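Kandari app – Londby buses missing again?

trackside_8
Updated last night, now no Londby routes at all. Trams fine. Search for the 635 and it just says no service. Anyone else?

mossop
Same. Cleared the cache, signed out, nothing. Think its the timetable feed, they moved to Plimanex in January and its been flaky ever since.

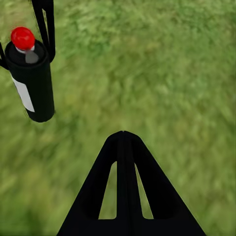
Georgiev
Not the feed. Plimanex works fine in my other app, 635 shows up with live times. Kandari broke somthing in the update.

mossop
Live times yes, but try planning a journey for tomorrow – blank.

trackside_8
Planned one fine in the other app just now. Rolling back to the old version.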